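4. Evaluation of the Plustomau Teleoperation Kit

4.1 Kit and installation

The Plustomau kit is sold by Grukard as a ready-to-mount package for groups that want to record manipulation data without building their own control stack. We bought one kit at list price and installed it at our Stalley site in April. The vendor had no part in the tests and did not see the results before submission. All trials reported in this section were run on a kitchen counter, with household objects left on it as clutter.
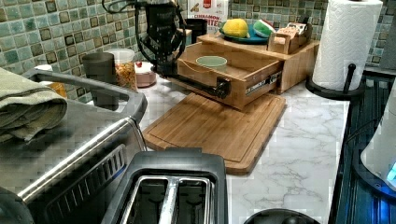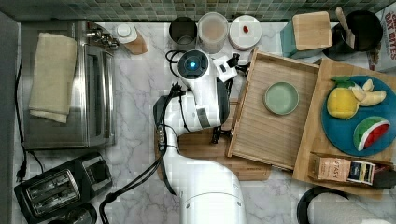
Figure 3. Kitchen counter setup. First picture: gripper on the front of an open drawer. Second picture: arm and counter seen from overhead.

The kit comes with control software, a hand controller for the operator, a calibration board, and mounting hardware. The arm is bought separately. Grukard lists several supported arms and supplies a configuration file for each one. Ours loaded without changes, but the gripper limits had to be set by hand before the fingers would close fully on thin objects. Setup from unpacking to the first recorded trial took 91 minutes. The printed guide covers most of this well. The section on network settings describes an older release of the software, and we had to use the online version instead.

4.2 Tasks and procedure

We chose tasks that a buyer of this kit would probably try in the first week. They fall into two groups. Contact tasks need the gripper to hold something that moves along a fixed path, such as the front of a drawer like the one in Figure 3 (first picture). Transfer tasks need an object to be picked up and set down in a new place. Soft toy food and small dishes were used for most transfers.

Operators had 42 minutes of practice before their first scored trial. Trials were scored from the recordings by a person who had not operated the arm. A trial counted as a success if the goal was reached without a software restart and without anyone touching the objects. Trials stopped by the kit's force limit were counted as failures, even when the task was close to done. Positions of the dishes and toys were changed between blocks, and the larger appliances stayed where they were.

4.3 Results

We recorded 804 trials in total. Transfer tasks went well with the default settings. Most failures in this group happened on approach, when the operator misjudged the depth of a plate and the force limit stopped the arm. Adding an overhead view to the operator's screen reduced this problem, and we kept it on for the rest of the study.

Contact tasks were harder. The default controller is stiff, and a pull that is slightly off the line of the drawer makes the drawer bind. The vendor's soft mode helps, but it has to be turned on from a menu on the host computer and goes back to off after each restart. We lost 182 trials to this before we added the setting to our startup script. Those trials are kept in the totals.

We also compared the kit with the Lapointe controller, which we had used in earlier work. Operators moved the arm faster with Lapointe but stopped more often to correct the wrist angle. Plustomau gave smoother recordings and fewer gaps in the camera streams. Its export tool writes one folder per trial, and the file names follow the clock on the host computer, so a wrong clock setting will scramble the order.

4.4 Cost and support

The base price includes one year of updates. Replacement hand controllers are sold only in pairs. We sent three support requests during the study and received a usable answer to two of them. The third, on the network settings, was still open on 19/09/2025, when we closed the test log.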